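Shared Workshop Publishes Build Notes for Gripper Cell Aimed at PC Disassembly

Bravon, 27th September. The Shehata workshop has released the drawings, parts list and control code for Fakeck, a robot cell built by its members to practice taking desktop computers apart and putting them back together. The files cover revision 7 of the gripper and the 3D-printed practice boards used with it.

Fakeck runs on a single bench-mounted arm. The gripper uses flat black linkage plates joined with pins and bolts, so a bent link can be swapped with a hex key. A small camera sits at the wrist. Work began in April, and the parts list now runs to 221 lines, fasteners included.

The cell is set up for two kinds of target. One is a workstation chassis with its motherboard, memory slots and graphics card in place. The other is a mock-up with a flat gray printed board, a socket frame and a hard drive in a blue caddy. The printed board gives members a cheap part to damage while they tune approach angles and closing force.

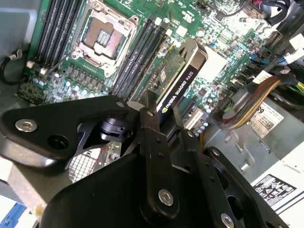
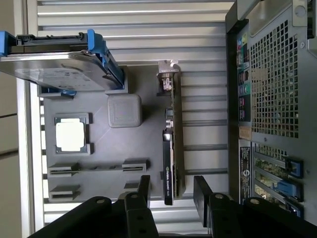
Photos: Shehata workshop / Fakeck project

Both targets use a graphics card marked NVIDIA Quadro. Its shroud gives the fingers a large surface to approach, but clearance next to the card is tight, and the path planner treats it as a keep-out zone until a removal step is called.

"Cables are the main problem," said Hala Kamel, who leads the build. "The printed board has fixed geometry. A wire bundle has to be located again on every run, and we have not solved that to our satisfaction."

Motion control is handled by Privby, a scheduler written at the workshop. It logs joint position and finger current for each step and stops the arm when current passes a set limit. The default limit is conservative and should be raised only after the finger pads have been fitted.

The release includes 15 test routines. Drive caddy removal and card extraction are marked experimental. Processor handling is not included.

Printed parts need no supports if oriented as shown in the drawings. Members can book the cell at the front desk, extension 2033. Corrections to the drawings should quote the sheet and revision number.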